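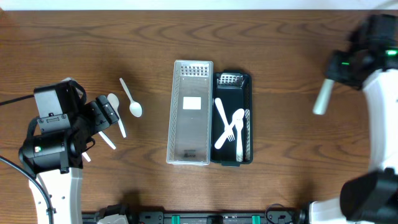 Didier Sabatier asked whether the Besel can be left to put the cutlery away on its own yet. It can't. Stay within reach for the whole cycle.

### 5. Sorting plastic cutlery

1. Clear the table except for the trays and the cutlery.
2. Place the two trays side by side between the arms.
3. Lay the spoons, knives and forks flat on the table, spread apart.
4. Select **Sort**, then **Start**.
5. When the arms have parked, check both trays and move any strays by hand.

**Note:** Overlapping handles are the most common cause of a missed pick. After 3 misses the unit pauses and waits for you.

**Caution:** Don't use metal knives or glassware. Keep hands clear while either arm is moving.

See section 2 for tray colour settings.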